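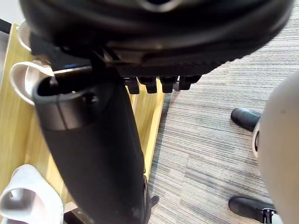 Robot speed limits when people walk through

Zinhle Kruger
Our site rule at Brastholm says the arm drops to slow mode whenever a person is in the room. Fine, except the room is also the way to the coffee. It spends its day near a wooden tray with white cups or something like them on it, a black cylinder right by the fingers, moving like it's carrying soup. Can I write "only within arm's reach" instead?

Plundari
Don't guess the distance. Your risk assessment has to set it, from stopping time plus how fast people walk. Ours came out bigger than anyone wanted - 1,000 mm past full reach. Tape it on the carpet, log the test, and repeat it after any change to the gripper.

catacutan20
move the coffee

Clunurska
What Plundari said, but include what it's holding. A long bottle sticks out past the fingers and our first draft forgot that.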